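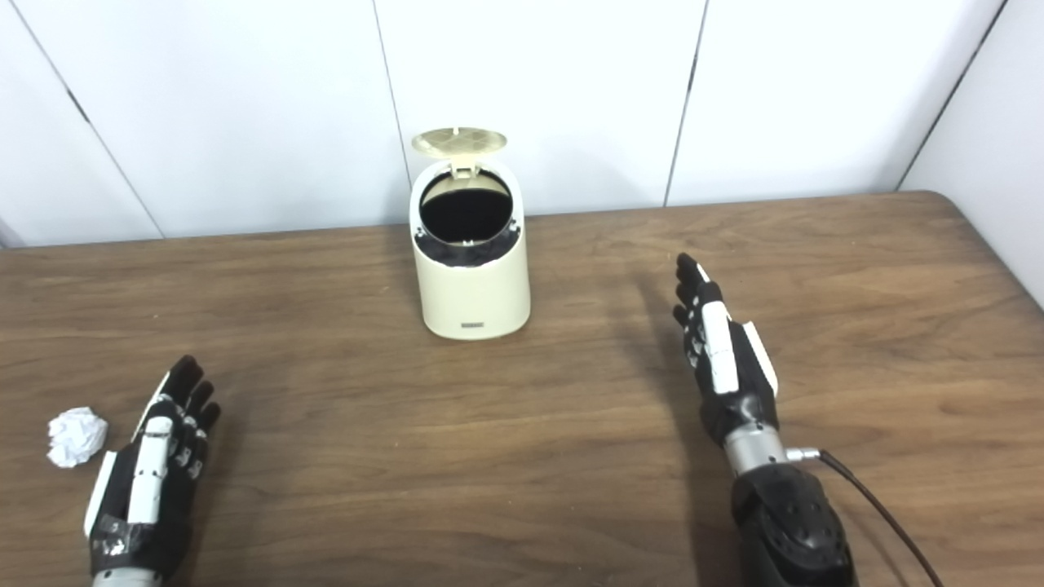
Rowlands opens its doors: see two-handed robots at work, hands-on afternoon for schools and families

POMITLOW – April 2022

For immediate release

Rowlands will open its Pomitlow workshop to the public for one day at the end of the month. Free entry. Doors at 10 am, last group goes in at 3:30 pm.

The main draw is Plendance, the two-armed robot the team has been working on in the back half of the building. Visitors will see it run everyday household jobs at a table, close up, from behind a low rail. Tidying up is the theme this year – paper rubbish and a small bin with a flip-up lid, cups, folded cloths, a drawer that sticks a bit.

"People ask for the flashy stuff, and then they stand at the tidying table for half an hour," said Eluned Bellis, workshop manager at Rowlands. "A ball of scrunched up paper is never the same shape twice. My kids can pick one up without looking. For a robot hand it's a proper problem and we'd like people to see that, drops and all."

Demonstrations run all day in groups of 17. Each one lasts half an hour, with time for questions at the end. The robot will miss sometimes. Staff will leave the misses in and talk through them.

What's on

Tidying table – Plendance works with both hands, black fingers with white plates down the sides, same set-up the team uses during the week. Daichi Miyazaki, who leads the hand work, will be there for the morning sessions and Hanne Peltonen takes over after lunch.

Drive it yourself – visitors aged 10 and over can try steering a single practice hand with a glove. Six places per session, put your name down at the front desk when you arrive. No bookings by phone for this one sorry.

Inside the hand – a bench of spare fingers, joints and wrist parts to pick up and bend. Good for younger kids. Please put them back in the trays.

Behind the scenes walk – short tour of the assembly area and the test room. Closed shoes needed. Not suitable for strollers, there are steps.

Careers corner – apprentices and junior staff on hand all day to talk about how they got in. Gristo, which makes cable and connectors for the workshop, will have a table here as well and is taking names for it's winter placements.

Last year 391 people came through, more than the car park could cope with. This year Rowlands has put on 500 tickets and the field next door is open for parking – follow the signs, dont use the bakery's spots.

Quyên Nghiêm teaches year 8 science in Pomitlow and brought a class to the last open day. She is bringing two this time.

"They'd seen robots in videos, all speeded up," she said. "Watching one take its time over a cup was different. I had kids going quiet, which I don't get much. On the bus home they were arguing over how you'd tell it the lid was open."

School groups should contact the workshop early as the 10 am and 10:30 am sessions are held for them. Other times are first come. A quiet session with the lights down and no microphone runs at 1 pm, ask for it when you book.

Getting there

The workshop is a ten minute walk from Pomitlow station. Step-free entrance on the side street, ring the bell. Accessible toilets on the ground floor. Tea, coffee and a sausage sizzle in the yard from 11 – cash and card.

Photos are fine in the demonstration area, no flash please. No photos in the test room.

Tickets are free but you do need one. Book through the Rowlands website or ask at the Pomitlow library desk. Any left over will be given out at the door on the day.

Media

Reporters and photographers are welcome from 9 am, before the doors open. Eluned Bellis and Daichi Miyazaki are available for interview then, Hanne Peltonen in the afternoon by arrangement. Please let us know if you're bringing a tripod or lights so we can find you a spot clear of the rail.

Media contact: Eirlys Pumphrey, Rowlands, via the front office

About Rowlands

Rowlands builds and tests robot arms and hands for use in homes and small workplaces. It is based in Pomitlow and holds an open day every April.

Ends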